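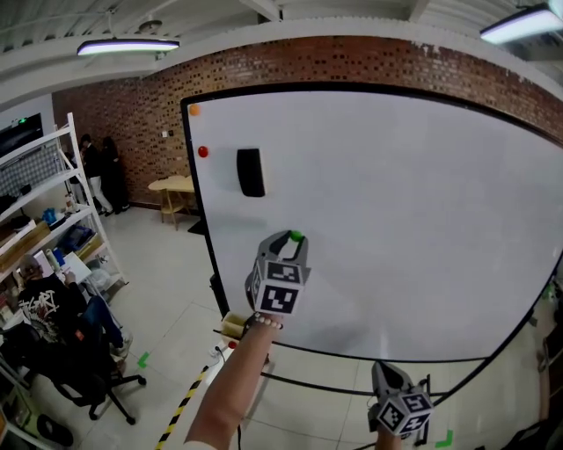 Home Current vacancies Facilities roles How to apply Contact

Room and Fit-out Technician (part-time, fixed term)
Sernstead Learning Spaces, Brondell site

Position summary

Sernstead fits out and maintains teaching rooms, workshops and meeting rooms for clients across the region. The Brondell site is the company's fit-out and trial building, where boards, stands, shelving and floor markings are set up, used under ordinary working conditions and assessed before they are specified for a client. The technician is responsible for the condition of Room 302 and its equipment, and for the records kept on it.

The position is 2 days per week, one of which is Sunday, when the room is available for resetting. It commences in June. Hours on both days are 7:30 am to 3:30 pm with an unpaid meal break. The technician reports to Éabha Madigan, Facilities Lead.

The room

Room 302 has a light grey tiled floor and a red brick wall laid in a perforated, checkered pattern. The perforated brickwork cannot be drilled, plugged or used as a fixing point. The whiteboard is carried on a black metal stand in front of it, and any replacement board must be free-standing. White metal shelving holds materials and small parts. The floor is marked with yellow-and-black hazard tape and with green position markers. Cable is run at floor level and has to be inspected at each reset.

Duties

1. Whiteboard. Clean the writing surface with the approved fluid and a lint-free cloth. Check the black frame for lifting at the corners. Return magnets and the eraser to the board. Report ghosting, scratches or dents. Solvent cleaners are not to be used on any writing surface in the building.

2. Stand. Check the level and the tightness of all fasteners. Confirm that the horizontal bar is secure and that the legs are clear of stored items. The stand is not to be moved while the board is loaded unless a second person is present.

3. Shelving. Sort and return items to their assigned tiers. Boards and panels are stored flat. Boxes are stored on the lower tiers. Small coloured parts are kept together by colour in trays. Items without an assigned place go to the holding bay and are entered in the register.

4. Floor. Sweep, then damp mop with neutral detergent. Replace hazard tape where edges have lifted or the colour is worn. Position markers are replaced one at a time, with the new marker laid to the outline of the old one before the next is removed. Minimum clear width in front of the board is 900 mm.

5. Cables. Dress loose cable to the wall side. Cable crossing a walkway must be covered. Damaged cable is tagged out and left for a licensed electrician.

6. Records. Complete the reset sheet at the end of each shift. Entries are made in pen, by item number. "OK" is not an acceptable entry for an item that requires a measurement.

Trial work

The technician will assist with comparative trials of consumables. The current program covers a floor tape supplied by Curel and a magnetic board accessory range from Ó Conaill. The work consists of applying the product according to the written method, leaving it in service and recording its condition at set intervals. No product knowledge is assumed. Technicians do not discuss results with suppliers.

Selection criteria: essential

Experience in building maintenance, school or workshop support, stores or a comparable role. Ability to read a dimensioned floor plan and set out from it with a tape measure. Ability to lift 15 kg and to work at floor level for extended periods. Normal colour vision, or a demonstrated method of distinguishing coloured markers and parts. Legible handwriting.

Selection criteria: desirable

Current first aid certificate. Experience with free-standing boards or display systems. Familiarity with stock registers.

Conditions

Hourly rate according to the site agreement, with weekend loading. Safety boots are supplied after the first completed month; until then applicants provide their own. A tool allowance of $300 is paid once, on commencement. Parking is available behind the building. The position is fixed term for twelve months, with extension subject to the trial program.

How to apply

Send a résumé of no more than 2 pages and a separate statement addressing each essential criterion to Éabha Madigan, Facilities Lead, Sernstead Learning Spaces, Brondell. Statements are limited to 900 words. Name two referees, one of whom must have supervised your work directly.

Shortlisted applicants will attend the site for a practical assessment of one hour. It consists of setting out a marked floor area from a plan, returning a mixed tray of parts to the shelving and completing a reset sheet. Tools are provided. Enclosed footwear is required for entry to the room.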